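Week 2: Writing about touch

Hi all, it's Getsemaní again. These are my notes from last time, tidied up a little (and with the bit I forgot to say out loud!).

We started with Rutilio's question: why do so many stories have great colors and sounds and hardly any skin? My guess is that we borrow our touch words from a very short shelf. Soft, rough, smooth, done. So try borrowing from food or weather or buildings instead – a honeycomb, a crust, a wet step.
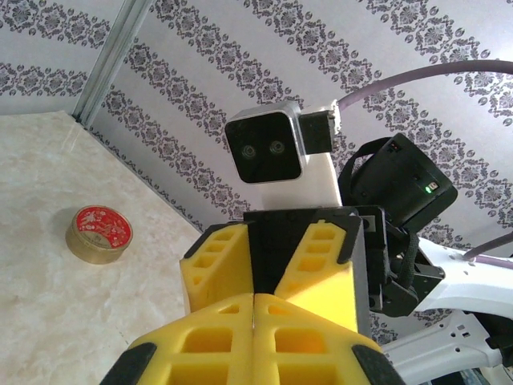 Yellow foam pads with rows of rectangular pockets.

Marichka read us her paragraph about her aunt's kitchen towels, and I loved that she never once wrote "soft." She wrote what the towels did to her chapped knuckles, and we all felt it.

The other thing is distance. Get close enough to anything and you lose its edges, its name, sometimes even its color. That can be a gift on the page! Stay close for a sentence or two, then let the reader step back.
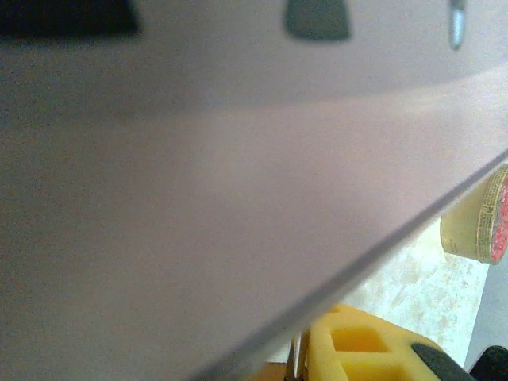
For next time

Write 300 words in which someone handles one object in the dark. No naming it until the last line. Bring 2 printed copies, please, and read page 13 of the packet.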